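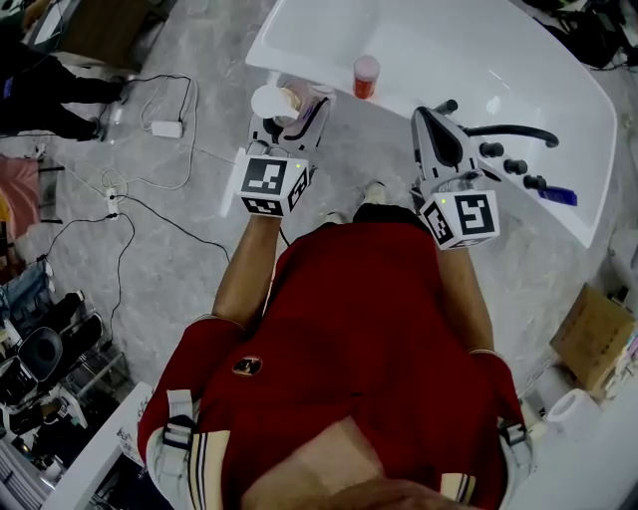 How many pairs of hand-held grippers should a small team buy first? Two pairs are enough, one for work and one to keep as a spare.

Apr 29, 2023
By Maham Khattak

We bought the Zomthorpe pair for our group in Hanonville and have used it for seven weeks. The handles are comfortable and the fingers close evenly.

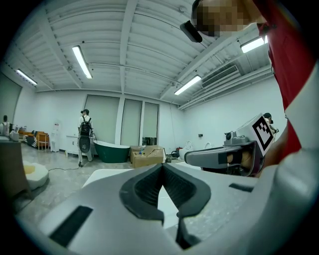 My complaint is with the price list. Replacement finger pads are sold apart, and delivery took up to 50 days. Please put them in your first budget. I give it four stars.

Contact: Kakakhel Reviews | Back to top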